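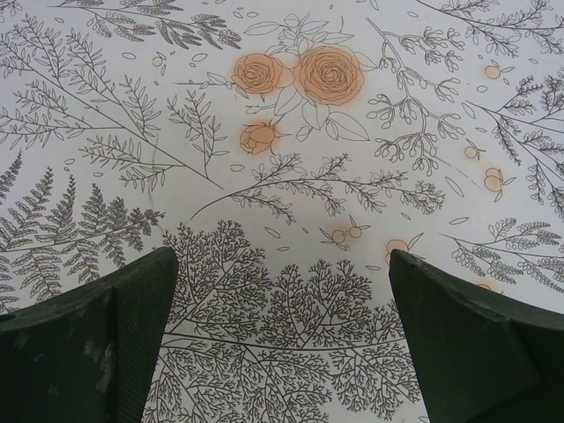 The core from hole 211 came up a little after four in the morning, and my grandfather, who had been shift geologist at the Skemberg mine for longer than I had been alive, would not let anyone wash it until he had finished his tea. I was nineteen that winter and had been taken on to carry trays, and I thought this was the strangest thing I had ever seen a grown man insist upon. Years afterwards I came across a white surface printed with fine grey ferns and twigs and flowers all over it, a few of them touched with peach, and every time I sit down to it I think of the drawings he made in the margins of his logs. He drew ferns when the rock was dull. You could tell how a hole had gone without reading a word of it, simply by how much greenery there was down the side of the page.

There was a good deal of greenery that year. Larnard had bought the mine in October from the old Prerine company, and Larnard wanted gold below the 1037 metre level, and wanted it before the money ran out, which everyone in the canteen reckoned would be spring. We had drilled hole after hole into grey rock that went on being grey. The men from Hendricks, who owned the drills and were paid by the metre, were the only cheerful people on the site, and they were decent enough to be cheerful quietly.

So he drank his tea, and I stood there with my hands up my sleeves, and at last he rinsed out the mug and nodded at the hose. I washed the first tray, and the second, and I remember being disappointed for him, and trying not to let my face show it. Then in the third there was a band of quartz no wider than my thumb, milky and rather ugly, and he bent over it with his lens for such a long time that I began to worry about his back.

"Well," he said, "go on and have a look, then."

I looked, and I saw four or five specks that I would have taken for butter. I said so. He laughed until he had to sit down on an upturned crate — he had a lovely laugh, all wheeze and shoulders — and then he made me write the depth in the log myself, in my own bad handwriting, and initial it.

We did not tell the office until it was light. He said they would only start ringing one another up, and that the rock had waited long enough to manage another couple of hours. He put the kettle on again and I held the tray across my knees, which was quite against the rules, and neither of us drew anything in the margin at all.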